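April
By Leandro Villalobos

Bedunton sits where the river gives up and turns into marsh, 18 miles downstream from Urquijo. Most people who pass through are on the way to the ferry and see only the main street, two gas stations and the back of a grain warehouse. They should get off the bus. The old town starts behind the warehouse and runs uphill to the fort, and it takes most of an afternoon to see properly.

The bus from Urquijo costs less than the train and stops closer to the center. The train is faster, but the station is on the wrong bank and the footbridge closes at dusk. If you have a suitcase, take the bus.

Bedunton was a salt town. The salt pans are still there to the south, long shallow squares divided by low walls, and a few families still rake them in summer. The money went into the houses on Flistell Street, which have deep porches and very small front windows. Windows were taxed by the old county and porches were not. Number 60 is open to visitors in the morning and has a good staircase and a poor museum. Skip the museum labels, which are mostly about one governor's horses, and go up to the attic, where the salt merchants kept a lookout for barges.

The fort at the top of the hill was never attacked. It was finished late, and by then the border had moved. Today the town uses it for weddings and a winter market, and the walls are open until sunset. The view is of marsh, river and more marsh, with the Dollach hills behind on a clear day. There are up to 400 steps depending on which gate you start from, and the east gate is the easy one.
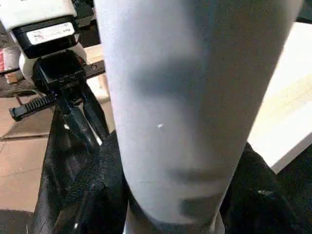
Leave the fort before the ferry traffic comes through at five, said Ignace Torvald, or you will spend half an hour trying to cross the main street. He would also skip Flistell Street in August, when every porch has a tour group on it.

August is when the hotels fill. There are 2 on the square and a guesthouse near the landing, which is cheaper and noisier. In spring you can usually walk in and get a room.

For dinner, the places by the landing serve eel, smoked or in a sour broth with potatoes. The broth is better than it sounds. Bread comes with local salt on the side, gray and a little damp, and the shop next to the bus stop sells it by the bag - bring cash. The last bus back to Urquijo leaves from the same stop at nine, and the driver does not wait.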